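Blue tape on a work table, will it wreck the finish?

I want to mark out a grid on a work table and leave it there until July. The roll says it peels clean. I've heard that before.

Treston_2
"Peels clean" means on the day they tested it. Mine was down 16 weeks and left gum at every crossing.

Kastivitz
Never had trouble. Buy the good stuff.

mitthorpe
Good stuff – sure. Price tells you very little. Tear a piece, stick it in a corner and check it Wednesday. And press the overlaps down hard, they lift first. 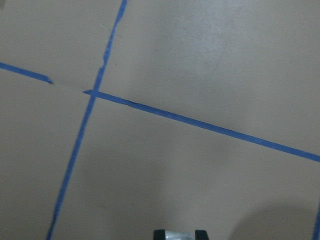 What takes off the gum if it does stay behind?
Warm soapy water and a plastic scraper, then a little cooking oil if that fails. I wouldn't trust the sprays.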